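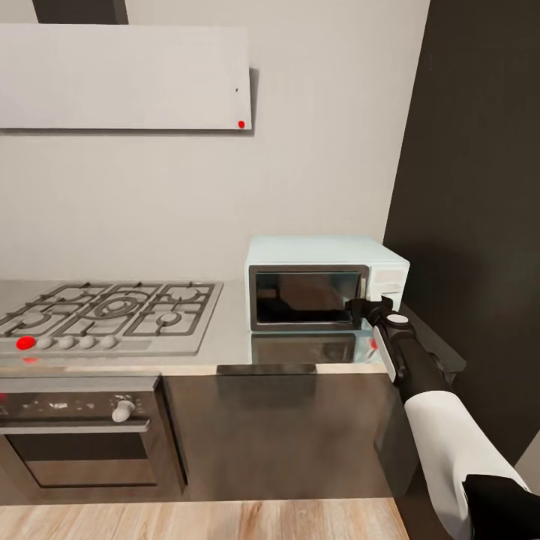
The simulated kitchen in Olthorpe, with the gripper at the lower right front corner of the microwave, near the door edge.

Company News | Software Releases

Mekcombe Releases Olthorpe 4, a Planning and Simulation Toolkit for Robot Arms That Work in Kitchens

ERWOOD, April 10, 2025 — Hi, I'm Annick Marty, and I run the planning software team at Mekcombe. I usually get one paragraph in these announcements, somewhere near the bottom, and this time I asked if I could write the whole thing. They said yes, so here we go!

Today we're releasing Olthorpe 4, the new version of our toolkit for people who write software for robot arms in homes and small commercial kitchens. It's a simulator, a motion planner and a set of debugging tools that all share one model of the world. You can download it now, and if you're on a current support plan the upgrade costs you nothing.

The part I'm happiest about is contact. Older versions of Olthorpe were good at moving an arm through open space and pretty fussy the moment the fingers met something. If you've ever tried to get a gripper onto the edge of a microwave door, you know the feeling. The planner would treat the appliance as a thing to stay away from, right up to the last bit of the approach, and then you had to switch collision checking off for the fingers and hope. Lots of our customers had their own little scripts for doing that (we had one too, and it was not pretty).

In Olthorpe 4 you tell the planner which surfaces the fingers are allowed to touch, and which parts of the gripper are allowed to do the touching. Everything else stays protected. So the fingers can press on the front corner of a microwave while the wrist and forearm still keep their distance from the counter and from any tall cabinet standing next to it. Radoslava Charvát wrote most of that code, and then she rewrote it in March after our testers found a case where the forearm planned its way very neatly through a cabinet panel. Sorry again to the testers, and thank you.

The second big piece is the kitchen library. Olthorpe now ships with 35 kitchen layouts, up from 14 in the last version. The appliances come as proper models with doors, knobs and handles that you can address by name in your task files. You can swap a microwave for a different one, move it along the counter, change the floor, change the finish on the countertop, and run the same task again without touching your planning code. We put real effort into shiny surfaces too. A brushed steel counter that picks up a soft reflection of whatever is standing on it can be a rough test for a perception system, and we'd much rather you hit that problem in simulation than on a customer's site.

"My favorite test is still the boring one, which is moving the microwave a hand's width and running everything again," said Damian Danzer, who looks after perception at Mekcombe. "Plenty of code that looks fine falls over right there. Mine did, the first week."

Then there's replay, which I use every single day. Each run is saved with the planner's decisions next to the motion, and you can stop at any moment and ask why the arm went the way it did. You get the paths it threw out as well as the one it picked, with the reason for each. I used to keep a paper notebook for this! You can also change one setting in the middle of a recorded run and let it continue from there, so a failed door approach doesn't mean starting again from the home pose.

We had some help getting here. Gagnon, who build service arms and have been patient with us for a long time, ran the early builds on their own task set and sent back the kind of bug reports you want to frame. Zsófia Fekete leads their controls group, and I asked her for a few words.

"We had our door and drawer tasks moved over in 16 days, and I'd set aside a lot longer than that," Fekete said. "Most of the work was deleting our own workarounds. I would still like better error messages when a task file names a handle that doesn't exist, and I've told Annick so more than once."

She has, and they're on the list for the next update.

A few practical things, in no special order. Task files from the previous version load as they are, but contact rules are off by default in old projects, so you'll need to turn them on in the project settings. Recorded runs from the old version can be viewed but not continued. The kitchen library is a separate download — it's large, so start it before lunch. If you wrote your own appliance models, they'll keep working for planning, and you'll want to add named parts to them before you use the new contact rules. Oldřich Kopecký has written a guide to that with plenty of sample files, and it's in the documentation under Models.

What's missing? Liquids, mainly. You can plan around a full pot but Olthorpe won't tell you if it slops over. Soft things like dish towels are also still rough, and I wouldn't base a schedule on them. Two-arm planning works in the simple cases and gets slow in the hard ones, and Radoslava is on it.

We're running an open online session later this month where Damian and I will build a microwave task from an empty project, live, mistakes included. Sign-up is on the Olthorpe page of our site, and you don't need to be a customer to come.

About Mekcombe

Mekcombe makes planning, simulation and debugging software for robot arms. The company is based in Erwood and its tools are used by arm builders, integrators and research teams working on household and food service tasks.

Press contact

Oldřich Kopecký, Mekcombe, Erwood. Evaluation copies and interviews with the Olthorpe team are available on request. If your question is about the planner, just ask him to pass it on to me — I like getting them.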